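El turno del borrado

Por Noémie Gosselin
4 Aug 2024

239 veces compartido · 5 comentarios

El procedimiento de Sawatzky para el mantenimiento de pizarras ocupa dos páginas y se aplica desde agosto del año anterior. La primera página define el soporte: superficie lisa, clara, esquinas redondeadas, reborde negro. La segunda define el borrado. Zdenka Trajkovski lo había redactado entero, salvo el punto 15, que llegó de la central de Granport ya numerado y con otra tipografía.

El punto 15 decía: «Antes de eliminar una anotación, el técnico verificará que carece de valor».

Trajkovski había pedido por escrito una definición de valor. Granport le contestó que se entendía en sentido corriente.

Durante meses el punto no causó dificultades. Las anotaciones eran medidas, flechas, sumas que alguien había hecho de pie. Se leían, se copiaban en el registro si procedía y se borraban con un paño seco, en pasadas paralelas, de arriba abajo. El paño se sacudía en el cubo. El registro tenía columnas para la fecha, el texto íntegro, el color de la tinta y las iniciales del técnico. Trajkovski escribía sus iniciales sin puntos.

La anotación azul apareció al comienzo de un turno. Trajkovski la encontró al encender la luz y la midió con una regla de acero, de extremo a extremo, siguiendo la inclinación. Era una línea oblicua de trazos sueltos. En la columna del texto íntegro no supo qué poner. Probó con «ilegible» y lo tachó, porque el procedimiento reservaba ese término para las anotaciones deterioradas, y esta no lo parecía. Probó con «sin texto» y también lo tachó. Dos tachaduras en una misma celda obligaban a abrir una hoja nueva. Abrió una hoja nueva.

Copió los trazos. Tardó bastante. El primero era casi vertical y terminaba en un gancho; el segundo podía ser una ele o el arranque de una eme. A partir del tercero ya no copiaba letras, copiaba curvas, y la mano se le iba hacia palabras que conocía. Le salió «lunes», le salió «llave», le salió algo parecido a su apellido. Comparó las tres versiones con el original y ninguna coincidía.

La pizarra estaba en el suelo del recinto, girada de manera que una esquina apuntaba a la pared del fondo y otra hacia el frente. El procedimiento no fijaba la orientación. Trajkovski consideró que leer una línea oblicua en un soporte girado exigía decidir primero cuál era la horizontal, y que esa decisión le correspondía a quien había escrito, no a quien borraba. Se desplazó por el perímetro y leyó desde cada lado. Desde el frente la línea subía hacia la derecha. Desde el fondo hizo la misma comprobación y anotó el resultado: subía igualmente hacia la derecha.
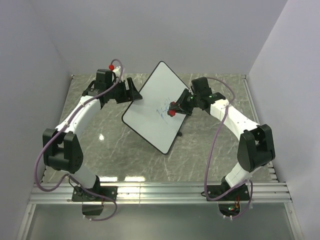 La anotación azul, a la derecha del centro de la pizarra.

Llamó a Granport por la línea interior.

—Tengo una anotación pendiente de verificación —dijo.

—¿Qué dice?

—No consta.

—Entonces carece de valor.

—Eso no se deduce —dijo Trajkovski—. Tengo una celda sin rellenar. El punto 15 pide que lo verifique.

Al otro lado hubo ruido de teclas. El operador preguntó por el color de la tinta, por el grosor y por la longitud. Ella dio los datos. Él preguntó si los trazos se solapaban. Ella dijo que eran sueltos. Él preguntó si había firma, y ella pidió un momento, volvió a mirar y respondió que, si la había, formaba parte de lo que no constaba.

—Remítalo a Trustside —dijo el operador.

Trustside era el servicio externo de custodia documental. Aceptaba originales y copias certificadas. Trajkovski rellenó la solicitud marcando «copia» y adjuntó sus tres transcripciones. La respuesta llegó antes del final del turno: una copia solo podía certificarse si coincidía con el original, y las tres aportadas diferían entre sí, por lo que al menos dos eran falsas. Le recomendaban enviar la pizarra.

Para enviar la pizarra había que retirarla. Para retirarla había que sustituirla por otra limpia, y el almacén de Gatside no entregaba una pizarra limpia sin el acta de borrado de la anterior.

Anotó la incidencia. Redactó un esquema con las dependencias: borrado, acta, entrega, retirada, envío, verificación, borrado. Lo dibujó en papel. Revisó las flechas y estaban bien.

Guardó el paño en el cajón. Al día siguiente lo sacó, lo desdobló y lo volvió a guardar, y consignó ambas operaciones. La jornada posterior hizo lo mismo. En la columna del texto íntegro pegó una tira de papel vegetal con el calco de la línea, que tampoco era una transcripción, pero cabía en la celda.

El calco le permitió examinar los trazos en su mesa. Observó que la presión no era uniforme. Los primeros eran más firmes; los últimos, más delgados, como si la tinta se hubiera ido acabando o quien escribía hubiera perdido interés. Apuntó las dos hipótesis. Asignó a cada una el mismo peso. Por la noche, en la cocina de su casa, escribió con un rotulador azul sobre una bandeja hasta dejarlo casi seco, y obtuvo un adelgazamiento comparable. Después escribió con un rotulador nuevo, pensando en otra cosa, y obtuvo también un adelgazamiento comparable. Lavó la bandeja.

A la quinta jornada Granport preguntó por el retraso. Trajkovski envió el registro completo, el esquema, las transcripciones anuladas y el calco. En el campo de observaciones escribió: «El texto puede ser importante. Puede no serlo. Permanece en su sitio». Le devolvieron el expediente con un sello que decía CONFORME y una versión corregida del procedimiento. El punto 15 había desaparecido. El siguiente conservaba el número 16.

Trajkovski leyó las dos páginas. Conforme a la nueva redacción, toda anotación se eliminaba al inicio del turno, sin examen. Sacó el paño, entró en el recinto y se arrodilló junto al borde.

Hizo una pasada en el aire, a un palmo de la superficie, para comprobar el recorrido del brazo. Luego se levantó, fue hasta la mesa y buscó en el texto la fecha de entrada en vigor. La casilla estaba en blanco. Descolgó el teléfono y pidió que la pusieran con quien correspondiera.

Compartido 239 veces · 100 me gusta

Comentarios (5)

tinta_seca: Trabajé en archivos y lo de abrir hoja nueva por dos tachaduras es rigurosamente cierto. En el nuestro eran tres.

Maribel R.: Me he quedado con ganas de saber qué ponía. Yo en la foto he intentado leerlo y nada.

opositor_cansado: El ciclo de borrado, acta y entrega lo he vivido con una silla.

Maribel R.: ¿Y te dieron la silla?

opositor_cansado: Sigo de pie.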